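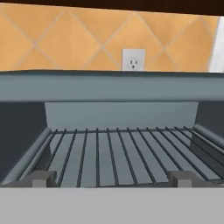

Practice > Daily Prayer > Getting Started

We use cookies to remember your reading preferences. By continuing you accept our cookie policy. OK

How to Keep a Daily Examen When You Are Bad at Keeping Things

14 May 2018

The examen is an old prayer of looking back over your day in God's company. It takes 7 minutes if you don't fall asleep and all night if you do. I have done both. Freya Marsden, who taught it to our Tuesday-less little group in Tarbridge (we meet when we can), calls the second kind "resting in the Lord" and is too kind to say it any other way.

You need a place to sit and a notebook you don't mind ruining. Skip the leather journal. I bought one, wrote a single reverent paragraph in it, and was then too intimidated to open it for the rest of the winter.

Step 1. Pick your hour

Most books say bedtime. Most books were written by people who are awake at bedtime. I do mine right after supper, before the dishes, which has the added benefit of postponing the dishes. Try one hour for a week before you trade it for another.

Step 2. Settle down

Sit. Put both feet on the floor. Breathe slowly and ask for light to see the day as God sees it, which will be kinder than how you see it and also more accurate. If your mind wanders to the car insurance, let the car insurance come along for a bit and then go back to breathing.

Step 3. Say thank you for something small

Gratitude goes wrong when we aim too high. "Thank you for creation" is fine, but it has no handles. Go smaller. Go room by room if you're stuck, and start in the kitchen, where most of us have spent more time today than in prayer. A toaster oven with two round knobs and a dark glass door will do nicely. So will an orange tiled wall, or a stretch of speckled granite to set the groceries on. Name one thing, say thanks, and mean it as far as you're able. 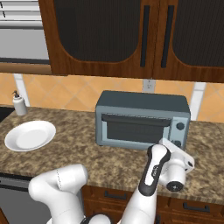 Step 4. Walk back through the day

Start with waking up and go forward in order. Don't argue your case; you aren't in court, and the judge was there anyway. Notice where you felt alive and where you went sour. Mine tend to go sour near some appliance or other, and a plain blue-gray toaster oven sitting on the counter under dark cabinets can bring back the whole of a breakfast quarrel, including my closing remarks. Let an object like that jog your memory, then write down the moment in a line or two.

Step 5. Pick one moment and stay with it

One. I once tried to repent of 26 things in a sitting and came away mostly impressed with my own thoroughness. Choose the moment that tugs. Talk to God about it in the words you'd use with a friend, including the grumpy ones.

Step 6. Look toward tomorrow

Ask for help with a specific thing. "Make me patient" is a large order. "Help me let Vasanthi Munasinghe finish her sentence at the planning meeting" can be checked by lunchtime.

Close with the Lord's Prayer, or with silence, or with whatever your grandmother used.

If you miss a day

Start again the next evening from Step 1. Don't do two to catch up. I missed most of June one year and went back to it with no ceremony beyond finding a pen that worked.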